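May, late. Nordin notebook, Lucian Voicu

2704 hand-held gripper demos in. 2691 survived the filter, which I would find more reassuring if I hadn't written the filter.

Retrained Fustia on 2467 of them and kept the rest back for testing. Change this time: relative finger poses, no absolute ones. Placement error on the Urcombe set came down. On Gridascombe it went up, naturally, in the week I'd told everyone it wouldn't.

Suspect the cardboard clips. The policy shuts the fingers early on anything flat. Re-tag contact onset by hand, 27 clips first, then see if I still care.

Two-gripper clips still need their clocks lined up. Mine to do, sadly.

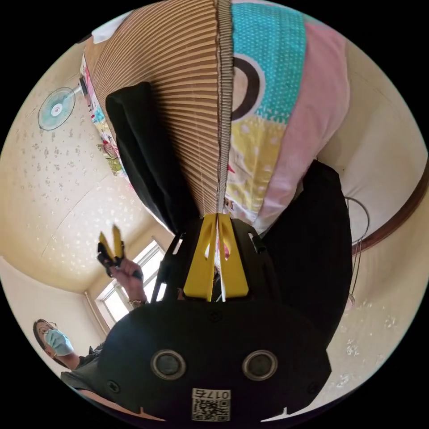 Does contact onset need tagging for each gripper separately?

Each gripper gets its own tag, as the two seldom touch at the same moment.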